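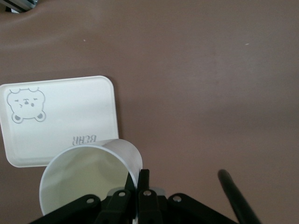
Photo: wrist camera, Ogilvie cell, Bradivell notebook

May, a bit after 9:00 in the morning

Good start! Coffee is still hot and the pre-run sheet is already filled in. I want to get the new house rules for the cup-and-lid work written down while they are fresh, and I'd like anyone on the Nekutus side to scribble on this page before it turns into the official version.

Grasp first. Cup on its side, fingers on the wall near the rim, lid flat on the mat under part of it. This is the pose I keep arguing about with myself. The old sheet says "grasp at mid-body," and for an upright cup I still agree with that. For a cup on its side, near the rim is a legal grasp in my book, as long as both fingertips are in camera view when they close. So the rule becomes:

Rim grasps allowed on lying cups. Fingertips visible at close. Log it as RIM, never as OTHER.

The OTHER label is a swamp. I went through the Eltville export last night and 83 entries had it, and I could sort nearly all of them into RIM, BODY or BASE just by opening the wrist view. We should have done this months ago. I'm a little giddy about how much cleaner the tables look now.

Second thing, contact with neighbors. When the cup is overlapping the lid, the first move after closing is up, straight up, before anything sideways. A sideways drag takes the lid along and then the lid pose in the log is wrong for the rest of the run. Proposed wording: "Lift clear of any object underneath before lateral travel." I had a height in there and took it out again. Ogilvie wants a number, I want to try a few first.

Third, surface check. There are two tiny pale specks on the mat in the picture, and the bear lid is glossy enough to throw gray reflections. Neither one bothers the grasp as far as I can tell, but the sheet only says "surface clean," which everybody reads differently. My suggestion:

Wipe the mat before each block. Small specks that show up during a block get noted and left alone until the block ends. Hands stay out of the cell while the arm is enabled, no exceptions for crumbs.

That last sentence matters more to me than the rest of this page. Reaching in to flick something away feels like nothing, and I've caught my own hand moving. Stop, disable, confirm the light, then reach. Same order each time, also when you're alone in here, also when it's the last run before lunch.

Fourth, printed objects. I love the bear. He also makes a great orientation marker — the word BEAR reads upside down and backward from the wrist in this pose, so one look at a still tells me how the lid lies relative to the camera. Let's use that on purpose. For any object with print on it, the log gets a line for how the print reads from the wrist at grasp. Cheap to write, and it would have saved me an entire afternoon with the plain white lids.

Fasteners: all four bolt heads on the linkage arms are in view from this camera, so put the witness marks where the wrist view can pick them up and we get a visual check with every still. Torque check stays on the schedule at every 1,000 cycles. I'd like a paint-mark look at the start of each block on top of that. It takes seconds.

Cable or rod at lower right of the view: add it to the pre-run sheet as its own line. "Anything dark entering lower right, name it and confirm clearance." Right now the sheet has 11 lines and that makes twelve, and I can live with twelve.

Open questions
- Does a RIM grasp need its own force limit? I think yes for thin walls. Need to ask what Nekutus uses.
- Who signs off when the rules change in the middle of a block? My vote is nobody changes them in the middle of a block.
- Retention for wrist stills. We're set to keep 4,000 before the oldest roll off, and I'd rather keep every still tied to a stop.

11:40. Typed the first four rules into the shared sheet and marked them DRAFT in red. Bradivell template still has the old header, fix that. Bolts and cable line go in after lunch. Really pleased with this one!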